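Kitchen & Home > Cookware > Carbon Steel

The Pevberg 4 Carbon Steel Skillet

212 shares | 37 comments

We've wanted to carry a Pevberg pan for ages, and the 4 is the one that finally made us clear a shelf. It's a plain carbon steel skillet with a long handle and sloped sides, and it has been on our stove almost every day since the first box arrived in March. Eggs, flatbread, pork chops, a very good apple pancake (more on that further down!) and more fried rice than any household should admit to.

If you've only cooked on nonstick or cast iron, carbon steel sits somewhere between the two. It gets nearly as hot as cast iron and holds that heat well, but it weighs a lot less and reacts faster when you turn the burner down. The 4 is light enough to toss vegetables one-handed. The handle is riveted, with a slight upward bend that keeps your knuckles away from the rim, and there's a hole at the end so it can hang on a hook.

The name, by the way, is just the fourth shape Pevberg settled on. The 3 had steeper sides and was a pain to get a spatula into. They fixed that, and the difference when you're sliding out an omelet is lovely.

Seasoning

The pan ships with a thin coat of wax to keep rust off. Scrub it away with hot water, dish soap and the rough side of a sponge, then dry the pan on a low burner. Rub in a very small amount of grapeseed or canola oil, wipe it back until the steel looks almost bare, and heat it until the smoke stops. Open a window first. Do that three times and you can start cooking.

The color will be strange for a while. Ours went straw yellow, then blue in the middle, then a blotchy brown that looked like an old map, and by May it was nearly black all over. Blotches are fine. Sticky patches mean too much oil, and a scrub with coarse salt takes them right off.

What to cook first

Start with onions, potatoes or anything fatty. Hold off on tomato sauce, lemon and vinegar until the surface has built up, and even then don't let them simmer for long. Acid strips the seasoning, and you'll taste a bit of metal in the food.

That apple pancake: melt a big spoon of butter in the pan, soften two sliced apples with brown sugar, pour over a thin batter and put the whole thing in a hot oven until it climbs the sides. It comes out crisp underneath and custardy on top, and it slides right onto the plate. The steel and the handle are both oven safe, so grab a good thick mitt.
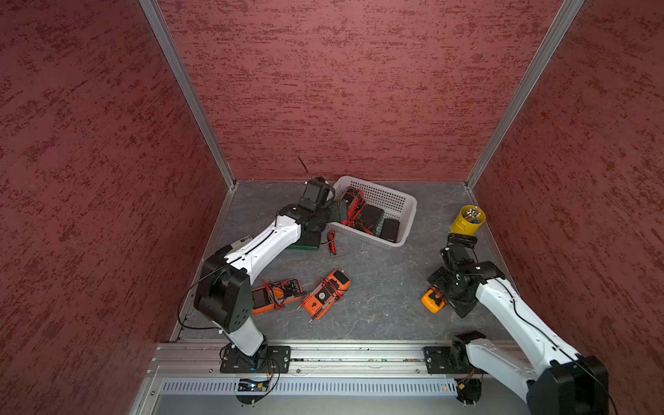
It works on gas, electric coil, glass top and induction. On induction, bring the heat up slowly, especially the first few times. Thin steel can bow if the center gets hot long before the edges do, and a pan that spins on a glass top is no fun for anyone.

Goes well with

The Cloltness chain scrubber is our favorite for stuck bits, and it's small enough to dry on the faucet. The Zadura lid fits the 4 snugly (it was made for a different pan, but try it, it's great for dumplings). For a spatula, get the thin slotted one from Ngô. It bends just enough to get under a fish fillet without tearing the skin.

Details

Body: carbon steel, uncoated
Handle: steel, three rivets
Ships waxed, needs seasoning before use
Price: $86, or $80 without the cotton storage bag
Hand wash only, dry right away
Returns: accepted unused, with the wax still on

Orders leave our shop within 7 days. If yours shows up with a speck of orange rust near a rivet, rub it with a little oil and a scrubber before you season it, and it'll be ready for breakfast.

Tagged: skillets, carbon steel, oven safe, induction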